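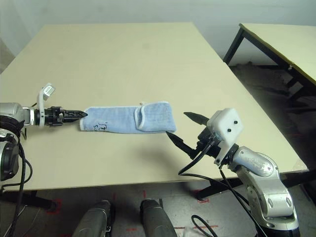

Blue towel, folded, on the bench.

Some company history, as we get asked. Korurent started in March with 4 people and one rented unit behind a tire shop. We made power supply boards for other firms, mostly small runs that bigger shops turned down.

Albertina Sequeira did the layouts and most of the soldering. She still signs off on every new board before it goes to a customer.

Our first real order was 59 controller boards for Porard. They needed them in five weeks. We shipped them in four and had to redo two of the connectors later at our own cost.

Porard came back and asked for 900. That order paid for the pick and place machine, which is still running on the second line.
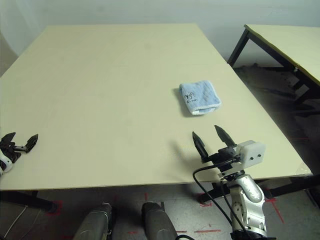 After that we needed more room, so we took over the old Golestani building. It came with good loading doors and bad wiring. The wiring took most of a winter to replace.

Software came later. Customers kept asking us to write the firmware as well as build the boards, and for a long time we sent that work out. Now we have five people doing it in house.

Plavusa is the first product with our own name on it. It's a small display controller for industrial panels. It runs on 24 volts and fits the same mounting holes as the older boards we used to build for other people.

Orders for Plavusa open Thu 16 April. The data sheet and the mounting drawing will go up on the site the same morning.

If you have an older Korurent board and need it repaired, we still do that. Send the serial number and a short note on what it's doing.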